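News > Automation > Safety

One slipped drive, 400 cycles in
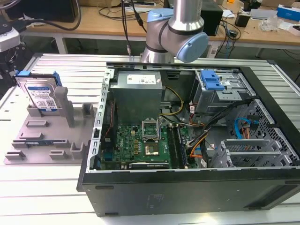 The open tower on the work table, with a hard drive upright in the fixture at left and the arm behind.

5 April 2020

12 shares | 2 comments

The fault at Skernunden's teardown cell appeared in January, at cycle 400. The arm pulled a hard drive from its cage, lost grip on the carrier and kept moving. "It logged a good pick," says Chiyo Yagi, who runs the cell. "The drive was lying on the motherboard."

Yagi traced the error to the grip check, which read finger position once, at the cage, and never again during transfer. The controller had no way to see a late slip.

Asuka Tamura, who handles safety for the site, was more concerned with what followed. An operator reached in to clear the drive while the arm was paused but still powered. "A pause is a software state," Tamura says. "I want the drives off before a hand goes in."

The check now runs through the whole move, and opening the guard cuts motor power. Transfer speed is down to 80 percent. Yagi has logged 700 cycles since, with 2 slips, both caught. She is still looking at the finger pads.

Related
Celent recalls guard switches
Clemusa line restarts after arm fault
Sakamoto on grip sensing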